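Jan 27, 2025
By Trinidad Toledo

The Lustura table, after a good long while of leaning on it

I have owned more tables than any sensible person should, and I have been fond of most of them, so take this review as coming from someone who was inclined to be pleased. The Lustura arrived in August, when it was far too hot to be putting furniture together, and I put it together anyway, on the floor, with the fan going and a glass of iced tea that I kicked over before I had even found the hex key. (It was taped to the inside of the box lid. Look there first!)

Assembly took me most of an afternoon on my own. The instructions are mostly drawings, and they're good ones until you get to the crossbar, where two steps have been squeezed into one and it's very easy to put the bar in upside down. I did exactly that. If the holes don't quite meet, don't force anything, just turn it over. Leave every bolt a little loose until the last leg is on, then go back and tighten them all with the table standing on its feet.

I bought it mainly for jigsaw puzzles and for cutting out sewing patterns, two jobs that want the same things from a table: lots of flat, and no wobble. My old Stendach had plenty of flat but you couldn't sneeze near it. I once lost an entire evening's worth of sky from a 2000-piece harbor puzzle because I got up too quickly and caught the edge with my hip, and I believe that was the night I started shopping.

The Lustura doesn't do that. I can lean my whole weight on a corner to reach the middle, and I'm not a small woman, and it stays put. There was a faint creak for the first week or so, which went away when I tightened the bolts a second time, and I've had a peaceful table ever since. My neighbor Ibsa Alemayehu, who helped me move it from one side of the room to the other, did grumble about the weight, and he has a point. You want two people for that, and you want to lift it properly. Dragging it is hard on the leg joints and harder on the floor. 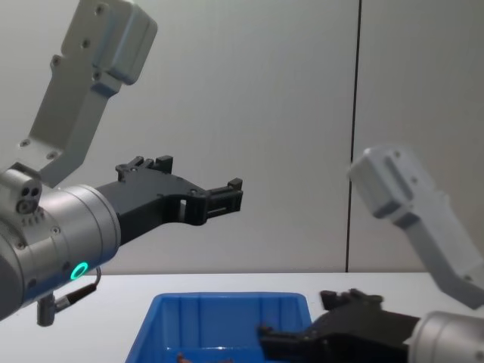 Living with it day to day

The top wipes down nicely with a damp cloth. Tailor's chalk comes off, pencil comes off, and so does glue if you catch it while it's fresh. Glue that has been left overnight is another matter, and I have a small rough patch near one end that I mostly keep a cutting mat over now. I wouldn't put a hot pan on it without a trivet, though I haven't tested that and don't plan to.

Size is the part I'd ask you to think about before ordering. A 3000-piece puzzle fits with enough space left over to sort the edge pieces on one side, but once you add the box lid and a lamp and a mug, you're back to balancing things on a chair. I borrowed a friend's Ambaye for a few weekends before I bought this one, and that has a bit more length, with legs set right out at the corners so you never bang your knees. The Lustura's legs come in slightly from the ends. You get used to it, but guests find out with their shins.

Height is fixed, and I do wish it weren't. For sitting it's just right for me. For cutting fabric standing up, I start to feel it in my lower back after an hour or so, and I've taken to working in shorter stretches, with a walk to the kitchen in between. A set of Lukano risers would probably sort that out, and I may treat myself in the spring.

Would I buy it again?

Yes, I would, and I've already told my sister to. If you need something you can fold up and slide behind a door, keep looking, it won't suit you. But if you have a spot where a table can simply stay, and a hobby that spreads itself all over everything like mine do, I think you'll be very happy with it. I'd knock off a little for the crossbar drawing and the fixed height. Everything else I'd keep just as it is, glue patch included.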